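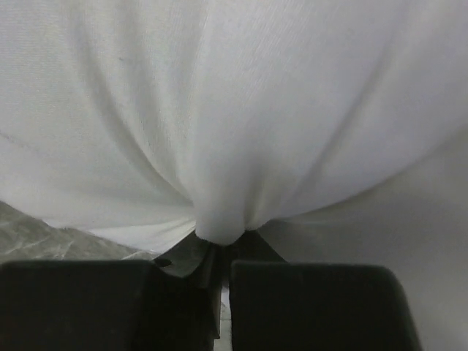 March, preservative check, rinse-off base, batch 476

Continues from Thenmozhi's pages. Aim: find out whether the drop in pH seen in the Skastau hand wash comes from the preservative or from the surfactant blend.

Made up 2 litres in the small vessel. Held at 40 °C, stirred slowly, citric acid added last. pH 5.4 at fill, 5.1 the next morning. Viscosity 3,634 mPa·s, spindle as before. Slight haze, gone after standing. Odour normal.

Control without preservative went from 5.4 to 5.3. Points to the preservative, but one pair of jars proves little. Fahad to repeat with the second lot of benzoate from Krishnan.

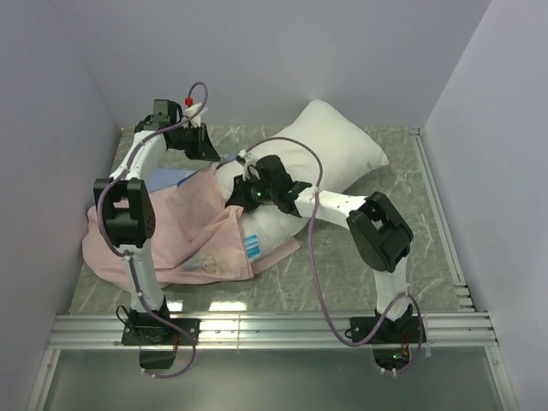 Wash-off residue is still the weak part of the dossier. Kindholm's draft label says "leaves no trace on fabric" and we hold no data for that. Parvathi wants the claim removed; I would keep it open until we have tried it on cloth. White hides most residue, so a pillow like the white one is a poor choice for judging by eye, and something coloured such as the pink cloth would show a dried film sooner. Add a dyed cotton swatch to the protocol.

Open points:

- Challenge test slot at Mistgate, not confirmed
- Allergen statement for the new perfume, chased twice
- Laine to check the pH meter against fresh buffers
- Retain jars on the lower shelf, read again at week 4

Kanini has the assessor's comments on the previous version. Nearly all concern exposure figures for children. Not started.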